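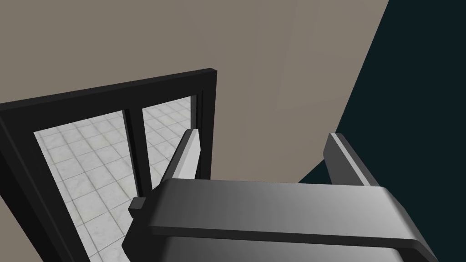 Robotics Club, January

The club has moved on to simulation, and Todor Georgiou says the practice arm has now done 2,317 runs in software. I'd be more impressed if someone could tell me how many of those would survive a real doorway. Agnese Kļaviņa thinks up to 36 percent. She may be generous. The Grastel meet is for real machines, and the club has $265 left for parts. Members who still own a screwdriver should come to room 2 at 4 p.m. and bring it.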